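Brellton Neighbors Board > Food & Kitchen > Sending snacks overseas, what survives the trip?

kalliopi_l
12 September 2025
My nephew started grad school in Lirklow and he's already begging for snacks from home. I've never mailed food farther than two states over, so I need help from the people here who do this all the time. What holds up? What turns to mush? And do you leave everything in its original bag or split it up? I'd like the box to get there before November if I can swing it.

PorchLight76
Hard candy, always hard candy. I mailed chocolate to my sister one summer and she got one big brown brick with foil in it. She ate it, but still.

Also go for small packets over big bags. Chips in a big bag are mostly air and you're paying to ship the air.

thinhd
Agree on small packets, disagree on the chocolate. I send it every year, I just wait for cooler weather and put it in the middle of the box with socks around it. Never lost a bar.

My mom (Mrs. Dương to everybody on our street) mailed boxes to family for years and her rule was to mix everything up so every layer has something good in it. If you put all the best stuff on top, they're done with the box in one night and the crackers sit there till spring. I still do it her way. I dump the little stuff out on the table first, decide what goes in, then pack in layers.
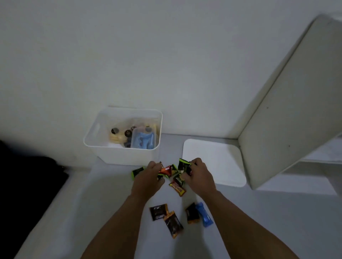 Sorting the small stuff, bin at the back

Anyway, tape every seam twice. I'm Thịnh, by the way, I think we met at the plant swap?

kalliopi_l
Yes! You gave me the sad basil, which is now a huge basil. The layers idea is so good, I would have put the peanut butter cups right on top like a fool.

gekeck_fan
I'm going to be the grump here. Mixing mint or anything strong in with crackers is a terrible idea. I got a care package in college where every single thing tasted like spearmint gum, including the pretzels. Zip bags by flavor, please, THEN do your layers.

thinhd
Fair, gum gets its own bag at my house too. But if it's all sealed I don't think you need to bag the rest. That's a lot of plastic for one box of snacks.

gekeck_fan
The gum was sealed. I stand by my pretzels.

PorchLight76
Kalliopi, before you buy anything, look up what the country lets in. Jerky is the one that gets people. A friend had hers pulled out of the box and the rest went through with a note. And fill out the customs form with real words, like "hard candy" and "crackers," don't just write "food."

RuthieB
Does anyone use the Joubert boxes from the shipping counter on Main? They're sturdier than the free ones but I can't decide if they're worth it.

thinhd
I like them. The corners hold up better. Weigh it at home first though, my last one went over the limit by a hair and I stood at the counter pulling out fruit snacks with a line behind me.

kalliopi_l
Okay, so no jerky, gum in solitary, chocolate in socks if it's cool out. He needs socks anyway. Do you think a jar of jam would make it?

gekeck_fan
No.

PorchLight76
Mine did! Two zip bags and a dish towel.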